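Okay, notes for Unit 6 (the sorting and putting-away unit). Most of you asked for them after class, so I typed up my scribbles and added a few bits I skipped because we ran out of time!

## Set up the table before you set up the toys

I know, everybody wants to get straight to the toys. But I've taught this course at Hollenstein long enough to have a real soft spot for a plain tabletop. One color, a covering pulled as flat as you can get it, and then one thing to put away and one place to put it. If your covering has a ripple at the far side, leave it alone and work closer to you.

For the first exercise we use:

- a long table with a plain covering
- one tray with a raised rim
- one small toy

Start with the toy next to the tray, close to a corner. It's a tiny move, and people rush it (me too, the first time I ran this). The rim is what makes it interesting, because the toy has to go up and over before it comes down.
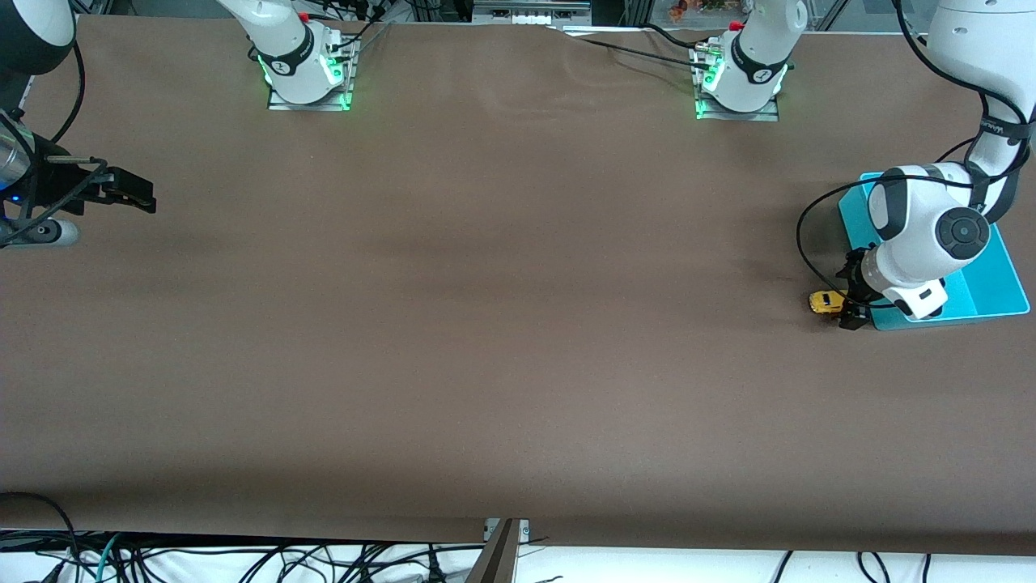
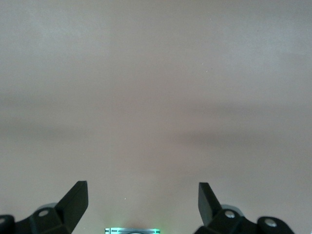

*Odile Sanach*

The yellow car and the bright cyan tray are my favorite pairing for this. Both colors jump right off brown, so there's never any doubt about what's in and what's out. I once tried a beige tray on a beige cloth and spent half the session squinting at it.

Look at the bare surface too, please! Soft shadows change the color of a plain covering more than you'd think, and the same cloth can go from pale and pinkish to a warm beige over a short stretch. Tiny specks show up as well. For your write-up, name the covering by one color and stick with it, or page 2 of your notes won't match page 1.

## To do before next time

1. Repeat the exercise at home with any small toy and any shallow tray. A baking tray is fine.
2. Turn the tray a little so it isn't square to the table, then do it again.
3. Write down where the toy started, where it ended up, and which side you came in from.

The reading is the Drostholm packet, just the section on trays and bins. Skip the appendix, it's all about drawers and we get to those in Unit 7.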